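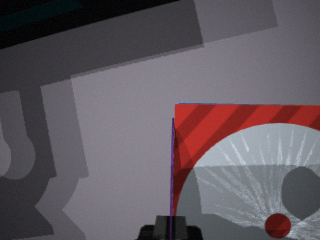 4.3 Comparing two grippers in the simulator

Do this test before you change the gripper on the real Cala arm. Keep the box, the lights and the camera the same for both grippers.

1. Open the Skastedel project and load the first gripper.
2. Set the opening to 90 mm and the speed to 15 per cent.
3. Move the arm down until the gripper meets the left edge of the red box. Stop there and save the camera view.
4. Close the gripper, lift, and hold for 2 seconds.
5. Write the result in the test sheet, then load the second gripper and repeat from step 2.

Note: Shadows can fall over the printed face of the box. Leave them on – the real cell has them also.

Caution: Do not copy the closing force to the real controller. Set it again by hand, see page 14.

Questions about the test sheet go to Bezawit Wako.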